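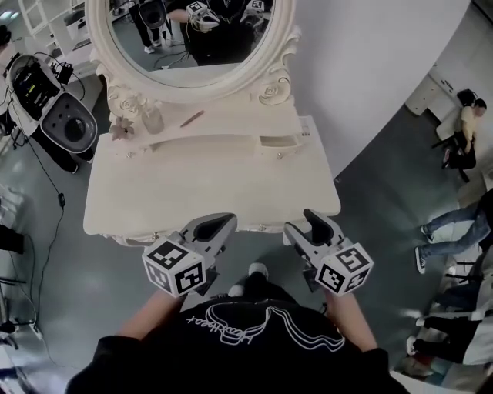 ## 4. The open day at Grostine

### 4.1 Setting and purpose

The demonstrations described in this section were held at the Grostine hall in Nastberg, in June, as the public part of the Humitz project. The earlier sections dealt with recordings made by trained operators under settled conditions. The open day allowed us to observe how the same hand-held equipment fares when it is shown, explained and passed between people in a hall that is in ordinary use, with other stations running and with visitors walking past at all times.

The hall was laid out as a set of domestic stations, each with one piece of household furniture and a small number of everyday objects. Stations were open from mid-morning until late afternoon, with a pause at midday during which the equipment was checked and the batteries changed. Entry was free and no booking was asked for. Visitors were told at the door that recordings were being made, and those who preferred to stay out of them were shown a route along the side of the hall.

The present section reports on the vanity station only. It was chosen for closer study for two reasons. A vanity table has a broad top, a narrow shelf at the back and a large mirror, so that the hands have to work at two heights and often close to an upright surface. Its objects are also small and light, and several of them are difficult to grasp when they lie flat. The kitchen and laundry stations, which used larger objects, are covered in Section 5.

### 4.2 Equipment

Each operator worked with a pair of hand-held grippers, one in each hand. Both tools have a white body and two finger pads in dark grey, and both carry square black-and-white markers from which their position can be worked out. A camera in each gripper looks out past the pads, and a further camera is worn at the head. The three views were recorded together and matched in time after the session.

The head view and the gripper view serve different ends. From the head, both tools and most of the table top can be followed at once, and the relation between the hands is clear. From the gripper, the pads and whatever lies between them are always in sight, but the wider surroundings change quickly as the wrist turns. During the explanation given to visitors, staff found it helpful to show the two views side by side on a laptop before anyone handled the tools. Visitors who had seen the gripper view first tended to move more slowly and to keep the pads pointed at the object. 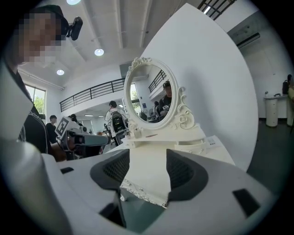 **Figure 4.** Vanity station, view from a hand-held gripper. The mirror stands between the finger pads; a second gripper with its marker tag is at the left.

### 4.3 Order of a demonstration

A full demonstration took 12 minutes and followed the same order each time, although the spoken part was adjusted to the age and interests of the group.

1. A member of staff introduced the station and named the objects on it.
2. The operator carried out one complete task at normal speed, without comment.
3. The task was repeated slowly, with a pause before each grasp.
4. One visitor from the group was invited to try a single grasp with one gripper, the other being held by the operator.
5. The recording was stopped and the objects were put back for the next group.

Three tasks were in use at this station: moving a slim stick from the table top to the back shelf, turning a small bottle so that its label faced the front, and placing a flat item in an open compartment. The order of the tasks was changed between groups. No group saw all three, and the operator chose the task shortly before starting.

Groups were limited to 9 visitors. With larger numbers the people at the back could not see the pads close on the object, and those at the front tended to lean over the table. The limit was kept throughout the day except in the last hour, when two groups were joined at their own request.

### 4.4 Material collected

The stations together produced 3,716 separate recordings. This figure includes short recordings made while the tools were being handed over, which were kept at this stage and sorted later. A recording was accepted for further use when all three views were complete and the markers could be followed from the first grasp to the release. At the vanity station, some 90 recordings were set aside for a second reading by hand, mostly where the automatic check had found a break in the marker track.

The second reading was carried out at the Parisi laboratory by staff who had not taken part in the open day. They were given the recordings in mixed order and were asked to mark the moment of grasp, the moment of release and any point at which the hand was seen only in the mirror. Where two readers differed on a moment of grasp, the earlier one was kept.

### 4.5 Observations

The mirror was the main source of difficulty. An oval glass of this size reflects a good part of the hall, and the operator's own tools may appear in it together with their markers. In the automatic check, a reflected marker was at times taken for a real one, which placed the gripper at a point behind the table. A simple test on the direction of the marker pattern removed most of these errors – a mirrored pattern does not match any in the set – but the test fails when the marker is small in the view or blurred by movement.

The second difficulty concerned the movement of people. A hall on an open day is full of persons who have no part in the task, and they come and go behind the operator, beside the table and in the glass. This had little effect on the tracking of the tools. It did affect the time needed to prepare the recordings for release, as every face had to be covered, including those seen by reflection. We had set aside too little time for this work and would advise others to plan for it from the outset.

Thirdly, the slim stick proved harder to grasp than had been expected. Operators at first tried to close the pads from above along its length, and the stick rolled. A grasp across the stick, with one pad touching the table top lightly, was steadier and was adopted in the afternoon. The recordings from the morning have been kept in the set and are marked as such, so that the two ways of grasping may be compared.

Visitors' remarks were noted on cards at the exit. Many concerned the weight of the tools, and a number of parents asked whether a smaller pair could be made for children. Others wished to know why the work was not left to a robot on the day. Staff explained that recordings of human hands were the subject of the demonstration, and referred those interested to the talk given in the upper room at three o'clock. The cards have been used in revising the handle, as set out in Section 6.2.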